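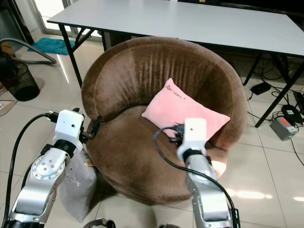
Section 4. Safe Working Practice in Furnished Rooms

4.1 Scope
This section applies to all two-arm units supplied under the Narkent program and used to handle cushions, pillows and other soft goods in rooms with ordinary furniture. It is to be read together with the site rules issued by Jakoswood. Where the two differ, the stricter rule applies.

4.2 Before the arms are powered
1. Walk the full working area and mark its boundary.
2. Move power strips, adapters and loose cables outside the reach of both arms. Cables that must remain on the floor shall be routed along a wall and covered.
3. Confirm that each gripper cable has enough slack for full wrist rotation and cannot catch on a chair or table leg.
4. Remove small rugs, hoses and wastebaskets from the path of the base.
5. Test the emergency stop. Record the result on Form 941.

CAUTION: Polished tile can be slippery. Wipe up any spill before the base is moved.

4.3 Handling soft goods
6. Set the grip force to level 3 before the first pick. Higher levels may mark velvet or pull threads from fleece.
7. Grasp a pillow by its lower edge or corner. Do not grasp tags or printed areas.
8. The arm that is not lifting may rest lightly against the furniture, but shall not push or drag it.
9. Lift clear of the seat before turning the base.

NOTE: Level 3 was adopted following the Pichon durability trial of 3,000 picks.

4.4 Persons in the working area
10. One trained operator shall hold the stop control at all times while the arms are live.

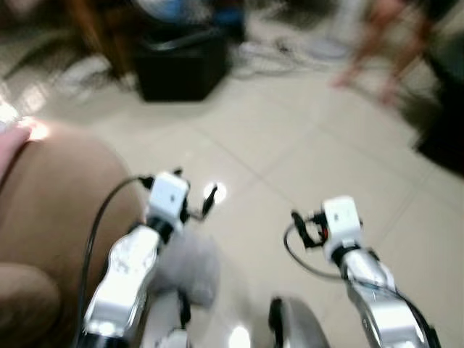 11. Any other person shall remain outside the marked boundary until both arms have stopped. A person who must enter shall first tell the operator and wait for a spoken reply.
12. Closed shoes shall be worn by everyone in the room - this includes visitors and cleaning staff.
13. If a person crosses the boundary without notice, the operator shall press the stop and repeat steps 1 to 5 before work resumes.

Approved by Eluned Rowlands, Cudier Safety Office, 15/02/2019.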